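Kitchen arms, part four

The second arm is on its stand now and both run off the same power board. I moved the controller out from under the window in July after it kept dropping out in the afternoons. The new spot needed 900 mm more cable on each side, so I made up two extensions and labelled both ends.

The wrist bracket is version three. The first two flexed too much. Leanne Fothergill printed this one for me at the Bakos workshop and it came out at 96 grams, a bit heavier than I wanted but a lot stiffer. I've left the old mounting holes in the file in case anyone wants to use them.
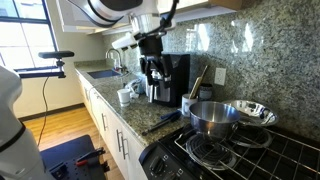 Do both arms need their own emergency stop? One button that cuts power to the pair is what I use, mounted where I can reach it from the doorway.

Coffee is still the test job. The gripper has to come in over the front of the machine, and I've set the speed low for that part of the move. Parts so far have cost me $638, not counting the arms. Next is a proper cable clip for the forearm, as the zip ties keep sliding down towards the elbow.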